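Category: Playback & Transfer > Open tickets > Cassette

Subject: Norotell deck, right channel drops out + pitch drift, trying to digitize label back catalog

Status: open, waiting on parts

Opening this so it's all in one place, the email chain got too long.

Setup: Norotell two-well deck, well A only (well B has been dead for years, ignore it). Line out to the audio interface, interface to the laptop. Recording at 24 bit. Source tapes are the Grorstead reissue masters plus a shoebox of the original home dubs, mostly basement noise / drum machine stuff, a couple of live sets from Telholm. Up to 20 tapes in this batch. Nothing here is hi-fi to begin with, so yes I know some of the noise is supposed to be there.

Problem 1: right channel goes dull, then quiet, then gone. Comes back if I stop and restart. Not every tape. Worse on side B.

Problem 2: pitch sags toward the end of a side. The Telholm live set ends almost a quarter tone flat compared to the CD-R somebody made off the same master years ago.

Tried so far:

- cleaned heads, capstan, pinch roller. Isopropyl, swabs. Came off brown, then lighter, then clean
- demagnetized
- swapped RCA cables. No change
- swapped L and R at the deck end. Dropout moves to the other side in the software, so it's the deck or the tape. Interface is fine
- different interface input anyway. Same
- Dolby off, on, off. Off is right for these, the home dubs were never encoded

Update, same night, 11:40 pm

Ran tape 782 all the way through (that's the old mailorder number, Grorstead numbered everything including the flyers). Side A fine for the first eleven minutes or so. Then right channel drops maybe 6 dB, highs go first. Pressed lightly on the cassette shell with a finger and it came back. Let go, gone again. So it's tape to head contact or azimuth, not electronics. Pretty sure.

Tried the same tape in the portable player. Portable sounds awful in general but both channels stay up. So not the tape either. Or not only the tape.

Reply from support desk:

Thanks for the detail. Sounds like a worn pressure pad on the cassette itself, or the head assembly not coming all the way up on play. Please check the pads on the tapes that fail, and check whether the head bridge moves if you nudge it during play (power on, door cover off, careful). Also please confirm the deck was serviced and when. For the pitch, suspect belt or idler. Do not adjust the motor trim pot before changing the belt or you'll end up chasing it.

Update

Pads: 2 of the failing tapes have the felt pad hanging off, glue has dried out. Missed that, my bad. Re-shelled both into spare screw-together shells. They now play with both channels up. But 782 has a perfectly good pad and still drops, so that's not the whole story.

Head bridge: yes, it moves. With the door cover off I can push it up maybe half a millimeter and the highs come back right away. Lever that lifts it looks gummed. Old grease, like candle wax.

Service history: none that I know of. Came with the label's stuff when Grorstead closed the storefront. It did all the dubbing for the later releases in real time, so a lot of hours. They did runs of 2,000 for the split with the Telholm bands if you belive the insert. I don't think one deck did all of those.

Pitch: recorded a 3 kHz test tape at the start, middle, and end of a side. Start is close enough, middle a bit low, end clearly low and wobbling. Take-up reel gets fuller, more drag, belt slips. Fits with what you said. Haven't touched the trim pot.

Ordered belt kit + idler tire from Nazarenko. Their site lists two kits for this deck and the photos are the same for both. Ordered the one that says "early transport," going by the square eject button. If that's wrong tell me now please.
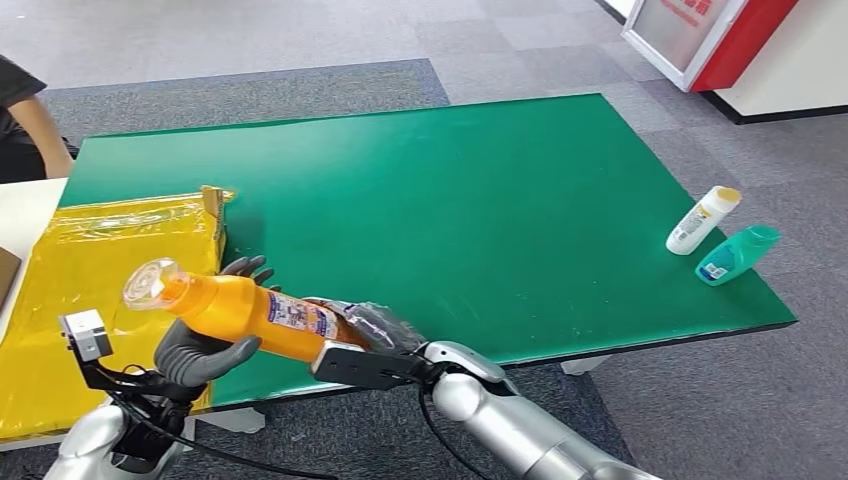 Package in yellow wrap on the green table.

Reply from support desk:

Square button is usually early transport, but check the flywheel. Early has one flywheel per well, late has a shared long belt. If you see one long belt running behind both wells, you need the other kit. Clean the old grease off the bridge lever completely before putting anything new on it. Plastic-safe grease only, a very small amount on the pivot. Keep it away from the belt path.

Update, 4:15 pm

Opened the deck. One flywheel per well. Good, kit should be right.

Old belt on well A is stretched, shiny on the inside, sits loose on the pulley. Well B belt is just tar. So that's why B is dead. Cleaned the worst of it off the pulley with alcohol, took forever, black fingers, still not all of it. Leaving B alone for now.

Lever: took off the retaining clip (lost it, found it, lost it again, found it under the mat). Scraped the pivot with a toothpick, alcohol, dried, tiny dab of grease. Bridge now snaps up properly. Before it kind of wandered up.

Put the old belt back on for the test so I only change one thing at a time.

Results with old belt:
782 side A, full pass: both channels up the whole way
782 side B: both up, one short dropout at the splice, can hear the splice, that's on the master
Telholm live set: both up, still flat by the end
Home dub, unlabeled, sounds like somebody recorded a practice through a wall: both up, hard to say about pitch, no reference

So problem 1 is basically solved I think. Problem 2 is still there until the new belt goes on, as expected.

New thing: highs are a bit different tape to tape now. The Grorstead masters sound right, home dubs sound muffled. Guessing azimuth, home dubs were made on who knows what. Do I adjust azimuth for each tape? Or leave it at standard and fix it in software? I don't want to wreck the setting and not be able to get back.

Reply from support desk:

Adjust per tape if you're making archive transfers. EQ afterward will not give you back what misalignment took off. Mark the screw first: dot of paint pen on the head of the screw and a matching dot on the bracket. Sum to mono while listening and turn slowly for the brightest sound. Quarter turn either way should be more than enough. Go back to the dot before each new tape. If the screw had thread lock on it, put a fresh drop when you're all done, not between tapes.

Update

Marked it with silver paint pen. Mono trick works great, you hear it swish and then click into place. The unlabeled home dub has an actual cymbal on it. Had no idea. Also a guy counting in and then somebody else telling him too fast.

Writing down the offset for each tape in the notes file so if I have to redo one I'm not hunting.

Question re file naming. The Grorstead catalog numbers aren't unique, flyers and tapes and one shirt share the sequence, and at least one number was used twice (cassette, then the 7" that came later with different songs). Was going to do number + side + transfer date. Does the archive import choke on duplicates? Last time it overwrote and I only noticed when a whole side was missing.

Reply from support desk:

Import will overwrite on identical file names, yes. Number + side + date is fine, please add format as well (cass, reel, 7in). No spaces. Leave the track splitting until after import, upload whole sides. Please keep this ticket for the deck and open a separate one if the import fails.

Update

OK. Whole sides, format in the name.

Still to do on this ticket:
- new belt on well A, idler tire while it's open
- 3 kHz test again, start / middle / end
- trim pot only if it's steady but off. If it still wobbles I'm looking at the take-up clutch next
- redo Telholm live set, both sides. Not redoing the channel-drop tapes til the speed is good, no point doing them twice
- check the rest of the shoebox for loose pads BEFORE playing them this time
- well B, maybe never

Does the idler tire need anything on it before it goes in? Kit listing says "clean and dry" and nothing else. One forum post says rough up the surface with fine sandpaper, another says that ruins it.

Reply from support desk:

Clean and dry is correct for a new tire. Sanding is for old glazed ones. Wipe with alcohol, let dry, fit it without twisting. Run the deck for half an hour with a tape you don't care about before measuring speed, new belts settle a little.

Update

Will do. Got a dead radio promo tape I can use for the run-in. Leaving this open, will post the test tone numbers when the belt's on.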